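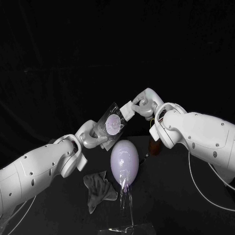
*Fig. 7. White arms, black tabletop.*

## 4. Mounting the Ovent on its stand

You will need the stand, the screws in the small bag and a clear patch of floor. The screwdriver supplied is best thought of as a souvenir.

1. Lay the Ovent face down on a folded blanket. The curve means it rests on its two ends, so don't lean on the middle.
2. Push the stand's neck into the slot until it clicks. There is a second click. Wait for that one.
3. Fit both screws and tighten by hand.

**Caution:** Lift by the lower edge of the casing. The panel is thin and holds grudges.
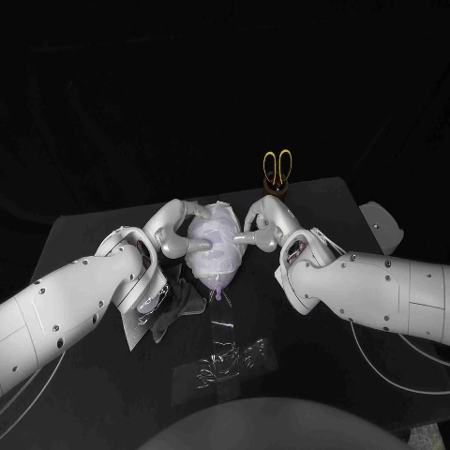 *Fig. 8. Two hands meeting at the centre.*

## 5. First start

1. Plug in the DisplayPort cable before the power lead.
2. Hold the rear button until the light turns white – almost 31 seconds on a bad day.
3. Open **Picture > Refresh** and choose 90 Hz. Higher settings appear once your graphics card has been recognised.
4. Turn off **Vivid**. Grass should not look like that.

**Note:** If the screen stays blank, check the input source. The factory setting is HDMI 2, for reasons known only to Gwenaël Huet, who wrote the menus. 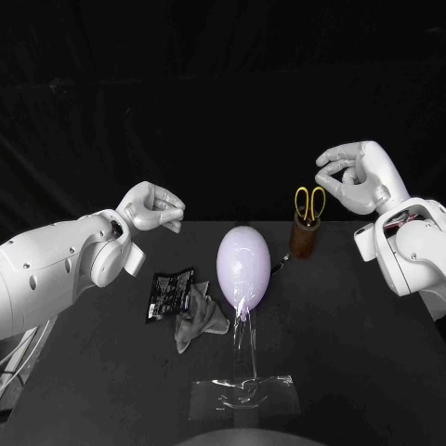 *Fig. 9. Right hand raised near the scissors.*

## 6. Adaptive sync

1. Quit any running game.
2. Set **Sync** to On in the Ovent menu, then again in your graphics driver. They don't talk to each other.
3. Restart the computer.

Slight flicker on loading screens is normal. Flicker on the desktop is a matter for section 9.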